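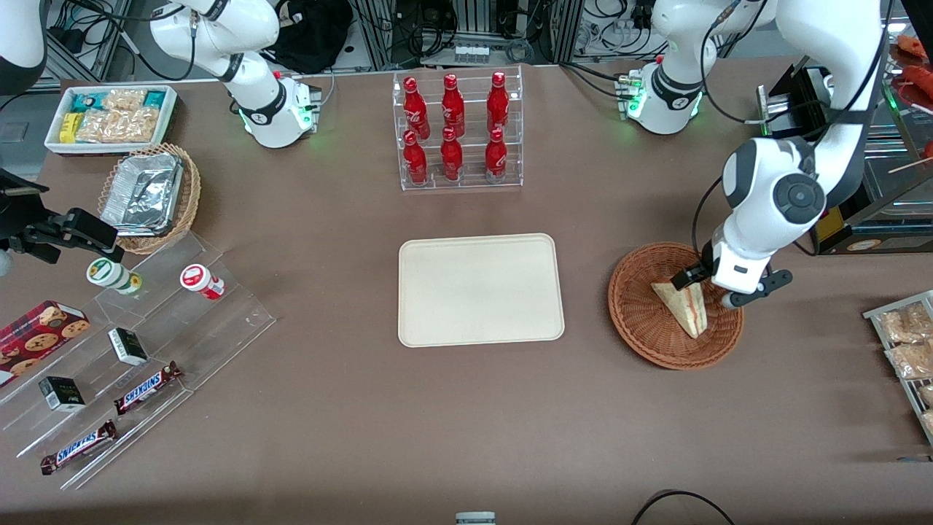
Left arm picking a wrapped sandwich out of the wicker basket, tray waiting in the middle.

How to lay out a snack counter for the Tapley two-arm kit
Posted in April by the Lindow workshop desk

We have had the Tapley kit on our bench at Lindow for 53 shifts now, and the question that lands in our inbox more than any other is where on earth to put everything. So make yourself a cup of tea and we'll go through it the way we do it (other ways are fine too, I'm sure!).

1. Put the serving tray down first, in the middle, where both arms can get to it. Leave a good stretch of bare table beside it. You will be tempted to fill that gap. Please don't.

2. Give each sort of food its own home. We like woven baskets for sandwiches and foil packets, a rack for bottles and a clear stepped stand for the small things.

3. Set the stepped stand at a slant and load it with the wrist view open on your screen, moving each packet until you can see it properly.
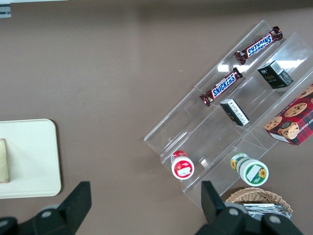 Wrist view over the stepped stand, with chocolate bars on the upper rows and tubs along the front.

4. Look for glare. Clear plastic throws back the ceiling lights, and a bright streak across a shelf can make it look almost white. Turn the stand a little, or dim a lamp, and look again.

5. Save the layout under its own name and run 30 slow picks at half speed, with your hand near the stop button. Start with the sandwiches, as the wrapping is slippery and you'll learn a lot about your grip setting.

The kit costs £3882 from Esbridge with both grippers, and the stands are extra, which I do think is a bit cheeky.

Comments

vutport_canteen: We found matt tape on the shelf edges helped with the glare no end. Took around 111 goes to get the crisps right, mind you!

bunsandbolts: Does step 5 still apply if you've only moved one basket?

Lindow workshop desk: Yes please, but ten picks will do for that.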